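Skasta Table Top, Pale Finish

The Skasta top fits all Terkness leg frames. It is 26 mm thick and comes predrilled on the underside. Screws are packed separately.

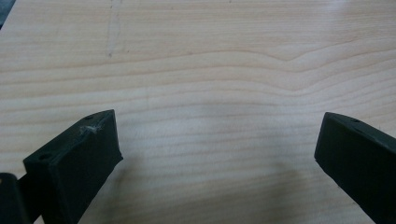
Skasta top, pale wood with fine grain lines and a light sheen.

Grain differs from one top to the next. Wipe with a damp cloth and dry right away. Do not use scouring pads.

Weight limit: 300 lb, evenly spread
Item no.: 530
Warranty: 3 years
Ships from Flindstead starting in June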